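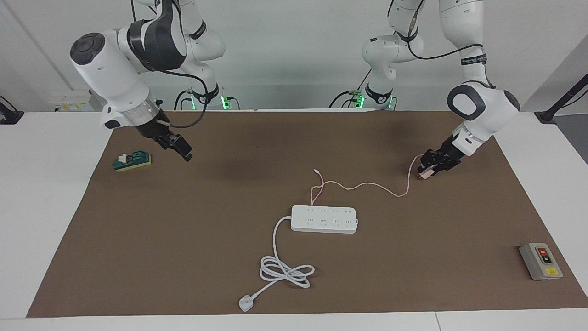

# About Drososo

Shared workshop, Neller Street, back of the old Delić building. Buzzer says 3679, don't ask, it's the unit number and it has always been the unit number. We build robots and the stuff that goes around robots. Mostly arms. Some of us do it for money during the day and come here to do it slower.

Last updated December 21, 2018. Written fast, before we close up for the holidays. Will fix later.

## What goes on in the shop

Main thing right now is Rudatum. Two arms on one table, sharing a job that a person with two hands wouldn't think about. Plugging in a cable. Holding a box still while the other side pushes the button. Running a cord from one place to another without dragging everything else along with it.

Cables are the hard part. A block stays where you put it and a cable doesn't. You pick up one end and the other end goes somewhere, and it's never the same somewhere. We've been on cables since July and we're still on cables. Thin ones are worse than thick ones, coiled ones are their own kind of trouble. Radomir would like it noted that he said this in July.

The rest of the shop is whatever members bring in. Currently:

- a gate opener that needs to stop opening the gate
- a pen plotter, belt driven, very loud
- Ilir's turntable for photographing small parts, nearly done for a long time now
- a feeder for somebody's chickens (electronics only, no chickens in the shop please)

## Who we are

**Zdenka Spahić** started the place. She had the lease, a drill press and too many motors at home. Does the machining and most of the mounts. If a bracket looks nice she made it. If it looks like it was cut with a bread knife, that was the rest of us.

**Radomir Tomić** - wiring, power, emergency stops. Labels both ends of everything. Before anything with a motor gets switched on for the first time Radomir looks at it, and that's not up for debate. Took us one scorched bench to agree on that rule.

**Cathal Ó Dubhghaill** writes the control code for Rudatum. Also runs the beginner evenings, and is patient in a way that makes you want to do better. Bring your laptop charged, the bench by the door has bad outlets.

**Ilir Dimitriou**: grippers and fingers. Prints them, breaks them, prints them again. Keeps the broken ones in a drawer with a note on each about how it went. That drawer is the best reading in the building if you're designing your own.

**Gerardo Cabanatuan** handles memberships, keys, the bill for the compressor, and this page when I forget to. Building a small arm at home on his kitchen counter and brings it in when it misbehaves.

Plus everyone else. We have 34 members at the moment. Some come every week, some show up twice a year with a bag of parts and a look on their face.

## How we work on a build

Not a method really. More like what we ended up doing.

Start with the table. Clear it, put a mat down, put out only what the job needs. Takes two minutes and saves the evening. We used to work around the coffee cups and the screwdrivers and then spend an hour figuring out why the gripper wanted a screwdriver.

Use real things. Actual switches, actual power strips, cords that have been in a drawer and kept the shape of the drawer. Foam blocks are fine for your first night. After that they teach you very little.

Move slow. Then slower. One arm at a time till both are boring, then both together. Keep the other hand near the stop button and keep your sleeves out of it.

Run it 10 times before you tell anyone it works. Write down the bad runs too, with what you changed in between. The log is a paper notebook on a string. Please do not take the notebook off the string, we have lost 2 notebooks.

And when it's someone else's build on the table, hands off, even if you can see the problem from across the room. Leave a note. People like notes more than they like finding their zero position moved.

## Building at home

About half the questions we get are from people who aren't members and are doing it in a garage or a spare room. Good! Keep asking. Short answers to the usual ones:

Bolt it down. Whatever you think is heavy enough, isn't. A clamp on a decent table beats a heavy base on a wobbly one.

Give the cables on the arm itself room to loop at each joint. Move every joint by hand to both ends of its travel with the power off and watch what pulls tight. Do this before you tie anything down, then do it agian after.

Buy a proper power supply. You can go cheap on nearly everything else.

Plain background if you're using a camera. A sheet on the wall is OK. A busy shelf behind the table will cost you a week.

Start with picking up a thing and putting it down. I know it's dull. Cathal still has people do it on the first evening and half the bugs come out right there.

## Coming by

Beginner evenings start up again after the break. No experience needed, closed shoes needed. Under 16 with a parent, and the parent has to stay awake.

Membership gets you a key, a shelf, and time on the shared benches. The Rudatum table is shared too but book it with Gerardo first, becuase resetting it takes a while and Cathal gets quiet when it's been moved. Mill and drill press after a session with Zdenka, no exceptions, even if you do it for a living.

Schools: yes, we do visits. Small groups, mornings. Ask early. We'll put something out that the kids can drive themselves, slow mode, and they usually outdo us on the cord tasks within the hour.

Parts donations: motors, power supplies and aluminum yes. Printers no. We have so many printers.

Parking is on the Neller Street side, the loading door is not parking. Heat's weak in the back room so bring a sweater. Knock hard if the compressor is on - the buzzer loses to it every time.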